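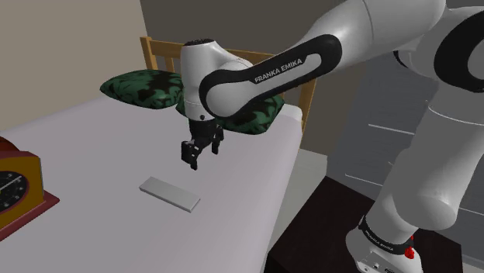

Fig. 1. Bed with fitted surface, one flat gray block lying on the sheet.

Week 4: Sleep, Beds, and Who Got One

Housing and Daily Life, Thursday section
Instructor: Afaf Haddadin

Reading for today was the Skorncombe inventories, pages as assigned. Those of you who read only the first page will have learned a great deal about pewter.

1. The bed as money

In the Skorncombe lists the bed is often the most costly thing in the house. A widow might leave her soul to God in one line and spend the next 5 on the feather mattress. "Bed" in these papers usually means the stuffing. The wooden part is the "bedstead," and it gets a separate price. Mix these up on the exam and you will have half the village sleeping on bare boards.

2. Sharing

Most people did not sleep alone. Children slept with children, servants with servants, and travelers with whoever had paid first. Inn guests complained about strangers' feet in several languages. Privacy in bed came slowly, and it came to people with spare rooms.

Kastriot Pavlović argues that sharing was mainly about heat. Nga Vi thinks it was mainly about the price of sheets. They have been arguing in print for years and show no sign of tiring. Read both. I lean toward Vi, having once priced linen.

3. Two sleeps?

Some historians hold that people slept in two stretches, with a wakeful hour or so between them. Others think the evidence is thin. Please don't use this theory to explain your attendance.

4. Laundry

Sheets were a big wash, done seldom. A large stock of linen showed that you could afford to put off the work. One household on our list owned enough to skip washday until July.

Terms to know: bedstead, tick, bolster, truckle bed, warming pan

For next week: 500 words on one item from the inventories. Any item except the warming pan. I have read enough about the warming pan.

Raed Chidiac has the sign-up sheet for presentations. The good slots are gone.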